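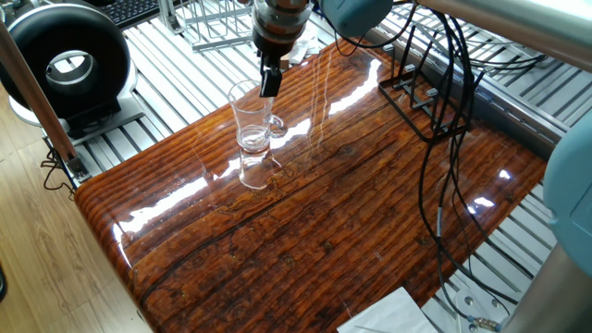 How to do Pristar Park in one day without running yourself ragged

I've been to Pristar four times now and I still get giddy on the monorail, so please forgive the exclamation marks. This is the plan I use when I only have a single day, and it works just as well with children as it does with a group of grown-ups who behave like children (guilty!).

Before you go

Book your entry slot online and pick the earliest one. Download the park map to your phone while you're still at home, as the signal near the gates is dreadful. If you're driving, ask for the Dalsgaard car park. It's a slightly longer walk than the main one but you get out far quicker at night.

Step 1: Be at the gate before opening

The turnstiles usually open a good half hour before the rides do. Go through, turn left at the fountain and wait by the rope for Givport, the harbour area. Almost everyone else heads straight on towards the castle, bless them.

Step 2: Ride Drarnent first

Drarnent is the big indoor boat ride and it's glorious – the storm room alone is worth the ticket. By mid-morning the queue snakes right back to the bakery. Sit in the back row if you want the bigger drop, or the front if you want to be soaked.

Step 3: Eat early

Have lunch at half past eleven. The Harbour Kitchen seats 664 and still fills up by noon. Get the fish pie, and share a pudding because they're enormous.

Step 4: Save the indoor shows for the afternoon

The puppet theatre holds over 900 people, so you can stroll up ten minutes before the start and still walk in. Lovely cool air, comfy seats, and a proper rest for your feet. Stay for the curtain call, there's a little extra song!

Step 5: Find your lantern parade spot

The parade sets off from the castle at dusk and finishes in Givport. I like the low wall opposite the lighthouse, where you get the floats head-on as they come round the bend. This year's parade uses 1007 lanterns and I gasped out loud.

What to pack

A light waterproof, a refillable bottle, plasters, and a spare pair of socks for after Drarnent. Lockers are to the right of the entrance and take cards only.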